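The Board Stays

I had told myself the board was not part of the sale. Everything else in the shop could go.

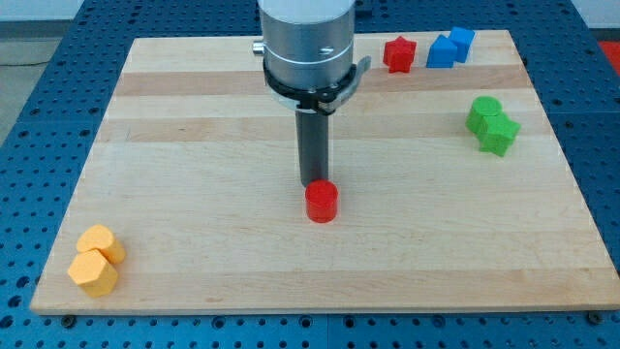 You can't sell a table and keep the top half of it, my sister said, and she was already writing the price tag. It wasn't the top half of anything. It was a maple board that happened to live on a blue metal table full of little holes, and I had been rolling, stacking and sorting on it since before the shop had a name.

The name was Fava, by the way. We sold shapes. That's what I told people at parties, and then I had to explain for ten minutes. Stars, cylinders, five-sided ones, rounded ones nobody had a good word for. Parents bought them for toddlers, and a dentist in the next town bought them for his waiting room every August like he was feeding them to something.

So there we were at 11 in the morning with the doors open and the smell of hot parking lot coming in. My sister wanted 200 for the table and board together. I said 149 for the table, alone, and she gave me the look she used to give me over Monopoly.

"Who buys a table with holes in it?" she said.

"Somebody with a lot of hooks."

She went off to fight with the shelves from Damasceno, the ones that never stood straight, and I got left with the blocks. I was supposed to be boxing them. What I did was play. I stood the red cylinder in the middle of the board and made it the mayor. The red star went way over on the far side, near the edge, because the star had always been difficult (I'm sorry, but it had). Two yellow-orange ones ended up in the corner with their heads together, gossiping. The five-sided one was doing most of the talking.

I'm a grown woman with a mortgage. I did voices.

A man came in while I was being the star. He had on a Flakska cap and he waited, very politely, until the star had finished complaining about the mayor's parking plan. Then he asked what I wanted for the whole thing.

"The table's 149," I said.

"And the board?"

I put my hand flat on it. It has this stripe thing going on, pale and then a bit darker and then pale again, and I have looked at those stripes through three landlords and one divorce.

"600," I said.

He laughed. My sister, somewhere behind the shelves, did not laugh.

He paid for the table in cash and helped me lift the board off it, and we carried it out to my car like a sleeping kid. I went back in for the blocks. I boxed up the mayor and both gossips and wrote Ollanis Street on the lid, for the new apartment. The star rode up front with me.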